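The Road to Mustwood

Godelieve Timmermans
26 December 2020

I started photographing the dirt road between Dranlow and Mustwood in April, mostly on gray days when the light stays even. The full walk is 11 miles. I have never done it in one go, and the pictures in this gallery come from the first stretch, before the Baert farm.

The surface is sand and packed dirt, with no paving until the county line. I like the places where the trees close in and leave a narrow gap ahead. 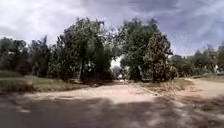 Most of my walks start early and last until lunch. I carry one lens and a raincoat, and I stop more for the sky than for anything on the ground. Clouds change fast out there, so I often wait 10 or 15 minutes in the same spot.

Prints are available in two sizes. Ask at the Rililard front desk.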